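Subject: Re: [fairclough-quilters] Backing fabric for the November raffle quilt

On Friday at 9:14 pm, a member wrote:
> Has anyone bought the extra-wide backing from Zindach lately? I need
> 90 inches at least and I don't want a seam down the middle again.
> Also, does it shrink?

Hello all, and thanks for raising this one – I've been meaning to write since the last sewing day, but the garden got the better of me.

I bought a length of the Zindach wide in the cream, and it has behaved beautifully. It cost me $39 a metre, so not cheap, but there's no seam and the selvedges are tidy. I did wash mine first on warm and lost a little in the length, so do buy a bit over.

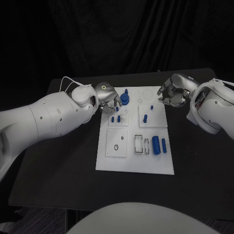

Basting is where I'd spend your worrying, my dear. I lay the backing face down, tape it at the corners and work outwards from the middle, and I'm forever losing white thread on a white cloth. A plain black tabletop under pale work makes life so much easier on the eyes, and a small blue peg would be a good deal easier to find on it than my pins ever are on our beige carpet! I use 80 safety pins for a lap quilt and more for a double.

If you'd like to feel the fabric before you order, I'll bring my offcuts to the Busivholm hall in November. I can bring the grey as well, if I can remember which cupboard it's in.

Warmly, from a very untidy sewing room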